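Prepress and Color > Offset and digital

Orange going brown on uncoated, profile or stock?

vlasta_skala
15/08/2019

Have a 32-page catalog going to Ernstead in two weeks, run of 2,000, four-color on an uncoated sheet they call Ginting Natural. Nearly every spread has a saturated orange in it against white. On my display (calibrated, D50, 120 cd/m2) it looks fine. In the soft proof with the printer's uncoated profile, the orange drops to something like brick. The highlights hold, the midtones flatten, and the shadow side goes brown.

Converting from Adobe RGB, perceptual intent. Relative colorimetric with black point compensation is brighter but clips, so the texture in the brightest part of the orange is gone. Paper simulation on or off changes the white, obviously, but the orange looks dull either way.

Is there any point in editing the RGB files, or is this just the limit of the stock? The orange against white is this sort of thing:

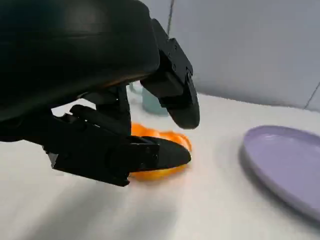
Matúš Jurčo
It's the stock. Uncoated paper absorbs ink and scatters more light, so you lose chroma everywhere and you notice it most in orange, green and violet. Check the gamut warning in the soft proof. If the whole orange area lights up, no rendering intent will fix it. You're only choosing how it fails.

What does the black channel look like after conversion? If there is K in the midtones of the orange, that is your brown.

vlasta_skala
Gamut warning covers most of it. K is 4 to 9 percent in the midtones, cyan 6 to 11. Highlights are clean.

otto.m
Don't agree that it's only the stock. Cyan at 11 percent in an orange is a lot. It's the contaminating ink, and a small move there does more than a big move in magenta. Convert, then use selective color on reds and yellows and take cyan out of the lighter half. Leave it in the shadow side or the shapes go flat. I would also ask Ernstead which profile they really run. Printers hand out a generic uncoated profile that was never made on their press.

Matúš Jurčo
Post-conversion edits on a 32-page job are a maintenance problem. If the profile changes, all of it has to be done again. Better in RGB, on an adjustment layer, with the soft proof open.

otto.m
Adjustment layers in CMYK exist too. And you can't address the cyan plate directly from RGB. We've had this argument before.

Esmaeil Kiani
Two other things to rule out first.

1. Viewing light. If the soft proof is being compared with a hard proof under office LEDs, stop. Many of them are weak in deep red, and orange suffers for it. Use a D50 booth.

2. Brighteners in the paper. If the profile was measured M0 and the sheet has a lot of brightener, the white will look bluer in the booth than the profile predicts. The eye adapts to that white. Ask for M1 data.

A fifth ink would solve it, but for 2,000 copies the quote will probably hurt.

vlasta_skala
Already asked. Spot orange on all sections added 191 per section to the quote, so no.

Ernstead replied this morning. The profile is generic, as Ottó guessed. They have a measured one for Ginting Natural from April, M1, and sent it over. Cyan in the midtones is now 3 to 5 percent and K is zero until the three-quarter tones. Still duller than the display, but no longer brown. Stripes turned out to be the easier case, with the white next to the orange giving the eye something to compare:

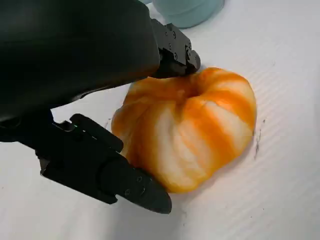 Orange and white stripes on ribbed white.

Sabina Murín
Check total ink as well if you swap profiles. We had 1,000 sheets of Rovanex offset set off in the stack after a similar change. The new profile allowed 320 percent and the old one 280.

vlasta_skala
New one is limited to 290. Their prepress says anything under 300 is OK on that sheet.

otto.m
Still pull the cyan down on the cover. One file, ten minutes.

Matúš Jurčo
On the cover, fine. Keep a copy of the RGB.

vlasta_skala
Will do the cover in CMYK and leave the inside pages alone. Hard proof is booked for Tuesday, will post the readings for the orange patches.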